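¿Y los platos quién los friega?

Domingo, 7 de noviembre de 2021

Llevo desde las diez de la mañana evitando la cocina. Anoche vinieron a cenar Anju y Refugio y la pila tiene una altura que ya da respeto, con la fuente del horno debajo de todo, claro, que es la que hay que sacar primero. Y como siempre que no quiero fregar, me he puesto a leer sobre robots que friegan (yo procrastino con tema, que queda más serio).

La culpa es de Refugio Hinojosa, que trabaja en una nave de Bokaden, de las de paquetería, y anoche se pasó medio postre contándonos que han puesto un brazo nuevo en la línea de cajas. Cajas iguales, siempre del mismo lado, siempre a la misma altura. Va como un tiro, dice. Hasta que llega una caja con la solapa levantada y entonces se para, se enciende una luz naranja y tiene que ir Refugio a bajar la solapa con el dedo. Con el dedo! Anju Awasthi, que es muy de ponerse del lado de la máquina, le dijo que bueno, que eso son cuatro veces por turno y que el resto del tiempo él está sentado. Se picaron un poco. Yo repartí más tarta.

El caso es que una solapa es una cosa bastante sencilla comparada con mi cocina. En mi cocina no hay dos tuppers iguales, las tapas no corresponden a nada y el cajón de los cubiertos se atasca si no lo levantas un poquito al abrir. Yo eso lo hago sin pensar, pero a ver cómo se lo explicas a un brazo.

Por eso me hace gracia que buena parte de lo que se está probando ahora se haga primero en cocinas de ordenador, que tienen su encimera, su pared, sus cajones con tirador y ni una miga.

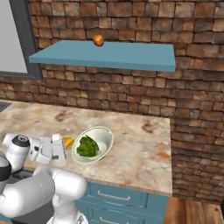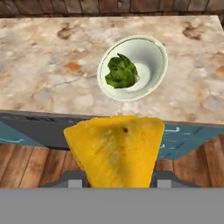 Mi teoría, que comparto gratis, es que lo difícil de las tareas de casa está en todo lo que no pesa nada y no tiene forma fija. Una caja es una caja. Pero esa hoja verde arrugada dentro del cuenco, o la cuña amarilla que lleva la pinza en la segunda imagen, ya son otra historia: si aprietas de menos se te cae y, si aprietas de más, en una cocina de verdad acabas con los dedos pringados. Yo con el queso fresco todavía no he encontrado el punto, y llevo toda la vida practicando. Luego están los trapos, que son lo peor de lo peor, y las bolsas de basura, que hay que abrirlas frotando con los dedos húmedos y a veces por el lado que no era.

Mi prima Shalini tiene en casa un Osia, que es un robot de suelo, de los redondos, y le costó 700 euros en junio. Está encantada. Ahora bien, antes de ponerlo sube las sillas a la mesa, recoge los cables, quita la alfombrilla del baño y cierra la puerta del cuarto del niño por las piezas pequeñas. Le dije que para eso casi barría, y me colgó (luego me llamó otra vez para contarme que se lo había encontrado debajo del sofá, sin batería). Pero oye, yo no tengo Osia y tengo pelusas, así que tampoco estoy para dar lecciones.

También he estado mirando el foro de Useck, donde hay un hilo larguísimo sobre robots de cocina, de los que prometen cocinar solos. El mensaje 66 es de un tal Rasmus Paulauskas y me ha parecido lo más sensato de todo el hilo: que la máquina remueve de maravilla, pero que pelar, trocear, limpiar el vaso y rascar lo pegado lo sigue haciendo él. O sea, que le han quitado justo la parte que le gustaba. A mí me pasa igual! Remover un sofrito con la radio puesta es lo único de cocinar que no cambiaría por nada.

Entonces, ¿pueden ya o no pueden? Yo diría que pueden con una cosa cada vez, si se la preparas, y que a mi fuente del horno le quedan bastantes domingos de estropajo. Para que me compre uno tendría que vaciar el lavavajillas entero, colocar cada cosa en su sitio y no romperme la taza azul. Pido eso, y que quepa en el pasillo. Doblar la bajera de la cama lo dejo para el modelo siguiente, que eso no lo sé hacer ni yo.

Si alguno tenéis algo en casa que haga de verdad una tarea de principio a fin (el lavavajillas no cuenta, que hay que cargarlo), contádmelo en los comentarios. Babita, tú no, que ya sé que me vas a decir que tu marido.

Me voy a fregar.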